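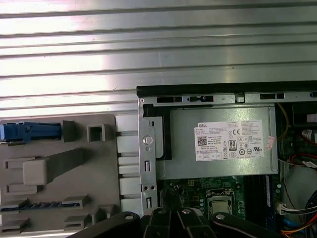 Vista de la cámara de muñeca: la fuente, la placa base y, abajo, los eslabones negros de la pinza.

Lista: manipulación-taller
Asunto: Re: ¿Duvura o Filtano para sacar discos de sobremesas?

Hola a todos:

Contesto por partes al mensaje del domingo, que me pilló con el PC abierto en la mesa y me ha tenido entretenido toda la semana. ¡Qué gusto de hilo, por cierto! Hacía tiempo que no se hablaba por aquí de desmontaje de verdad, con chapa, cables y tornillos.

> Estamos mirando dos pinzas para una celda pequeña de desmontaje de
> ordenadores de sobremesa. Una es la Duvura de dos dedos con eslabones
> y la otra la Filtano paralela. La Filtano nos gusta por la fuerza, pero
> tememos que no entre bien entre la bahía y los cables. ¿Alguien ha
> probado las dos con discos de 3,5 pulgadas?

Yo las he probado las dos, con el mismo brazo y la misma torre, una Dell negra tumbada en la mesa y sin el panel lateral. Hice 88 extracciones en total, repartidas a partes iguales entre las dos pinzas, siempre con el disco suelto de tornillos y el cable SATA ya desconectado. O sea que no hablo del desmontaje completo, solo de agarrar el disco, tirar y dejarlo fuera.

La Filtano aprieta más, eso es cierto y se nota en cuanto coge el disco. Una vez lo tiene, ya puedes girar la muñeca con ganas que no se mueve. El problema es llegar. El cuerpo es ancho y los dedos, cortos, así que hay que meter media pinza dentro de la caja, y ahí te esperan el mazo de la fuente y el soporte metálico. De las 44 tomas con ella, en 15 rocé algo antes de cerrar. No rompí nada, pero el brazo se paró por fuerza en casi todas.

Con la Duvura rocé en 2. Dos, y las dos por culpa mía, porque había dejado el cable SATA azul formando un bucle delante de la bahía. Los eslabones se abren en abanico y parece que vayan a ocupar muchísimo, pero las puntas son finas y bajan bien por los lados del disco. A cambio, al cerrar, las puntas describen un pequeño arco, y si la altura de toma está mal ajustada el disco se te levanta de un lado. Se corrige con un desplazamiento en Z durante el cierre. El controlador Athanasiadis lo trae como opción, escondido en el menú de compensación de herramienta, y merece la pena buscarlo antes de ponerse a programarlo a mano (yo perdí una mañana entera en eso, así que aprended de mí).

> Otra duda: ¿cámara en la muñeca, cámara fija o las dos? Tenemos
> presupuesto para una Waltis y poco más.

Las dos, si hay alguna manera de estirar el presupuesto. Y si no la hay, fija primero. Me explico con algo de detalle, que aquí es donde más he aprendido.
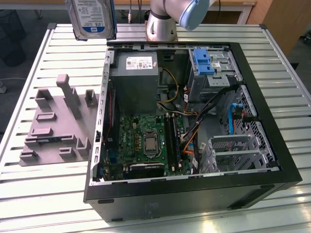 Con la cámara fija se sigue muy bien el traslado, cuando el disco ya está en el aire por encima de la caja y hay que decidir por dónde bajarlo. Uso discos WD de 1 TB y la tapa plateada con la etiqueta blanca y azul se detecta de maravilla, incluso con un umbral bastante conservador. También va bien para comprobar que el hueco del soporte ha quedado libre: comparo el recorte de antes con el de después y listo, sin redes ni historias. Es una comprobación tonta y me ha ahorrado más disgustos que ninguna otra.

La de la muñeca es otra cosa. De cerca es una maravilla para los últimos centímetros, pero tiene dos pegas. La primera es que los eslabones de la Duvura tapan toda la franja inferior de la imagen, de modo que la zona de las memorias se queda medio escondida según la postura. Con una máscara fija de la pinza se evita que el detector se vuelva loco, aunque lo que está tapado sigue tapado. La segunda son los reflejos. Mi mesa es de aluminio con ranuras y, con la luz del techo, las lamas devuelven unos brillos blancos que se comen la exposición automática. Puse la exposición de la Waltis en manual, a 22 por ciento de la escala, y la placa base pasó a verse con muchísimo más contraste. Si podéis, cubrid la mesa con algo mate; yo no lo he hecho todavía por pereza.

> ¿Y dónde dejáis los discos? Nosotros habíamos pensado en una caja.

¡Una caja no, por favor! O al menos no al principio. Yo tengo al lado de la torre una base gris impresa en 3D, con postes y bloques en relieve, y me sirve de referencia de posición para todo lo demás. Cuando la cámara se mueve un poco (y se mueve, por mucho que aprietes) recalibro contra ella y sigo trabajando. La primera versión se me alabeó por una esquina y tuve que repetirla con más altura de base, contad con ello si la imprimís de una pieza.

Resumiendo mi preferencia: para sacar discos me quedo con la Duvura sin dudarlo. Para las fuentes de alimentación todavía no lo tengo claro. Pesan, la chapa resbala y ahí la fuerza de la Filtano puede compensar lo demás, sobre todo porque cuando toca la fuente ya has apartado casi todo el cableado. Quiero hacer una tanda específica con las dos, y otra con la Duvura y almohadillas de goma en las puntas, que un compañero de la lista recomendó hace meses y nunca llegué a montar.

Me faltan datos de otras cajas. Toda mi prueba es con un único modelo y la bahía está en un sitio bastante cómodo; en una torre con los discos mirando al frente igual cambia el cuento. Si alguien tiene una a mano y le apetece repetir el ensayo, le paso el programa del Athanasiadis y la máscara de la pinza tal cual, con mis comentarios dentro, algunos poco elegantes.

Y una pregunta de vuelta para quien abrió el hilo: ¿vais a soltar los tornillos con el mismo brazo o los quitáis antes a mano? Si es con el mismo brazo, contad cuánto tardáis en cambiar de herramienta, que me interesa mucho.

Un saludo desde el taller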